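4. Setting up the village trail audio guide

4.1 Charge the Uvley handset fully, then hold the side key until the display lights.

4.2 Select Trails, then Censka Village. The map file needs 500 MB of free memory.
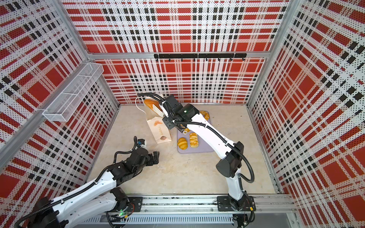
Keep the handset on charge while the file loads — a partial map will not open.

4.3 Enter the start code, 639, at the churchyard gate.
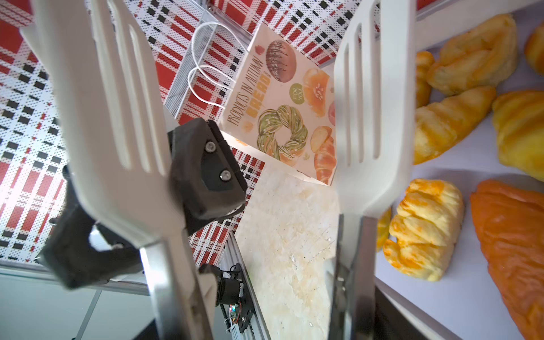 4.4 Walk to the mill by the lower lane. The next commentary starts at the footbridge.

Caution: the lane floods in April. Use the upper path. 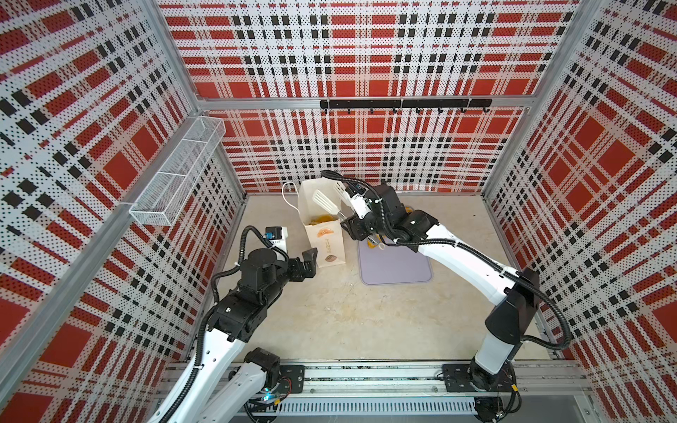
Fig. 9. Plaid wall panels, crossbar and hook rail.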